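**Dérive d'orientation (pince Barano)**

La dérive d'orientation est un défaut de fonctionnement constaté sur la pince portative Barano, développée par la société Prollitum. Elle se traduit par un écart croissant entre l'inclinaison réelle de l'outil et celle qu'enregistre le logiciel Zikik.

Le défaut fut signalé en janvier par Veronica Olteanu, ingénieure d'essais. Sur 136 séquences examinées, presque 90 présentaient une erreur d'angle, le plus souvent après une rotation latérale prolongée. Rejouées sur un bras fixe, trois d'entre elles provoquèrent un contact avec le plan de travail – sans blessé. 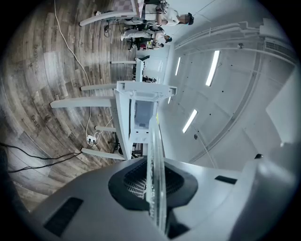
L'enquête, confiée à Tudor Nistor, attribua la dérive à un recalage défaillant de la centrale inertielle. Un correctif fut diffusé le 14 avril. Depuis lors, la procédure Coman impose un retour à la position de référence avant chaque séquence et limite la vitesse du bras lors de la première relecture.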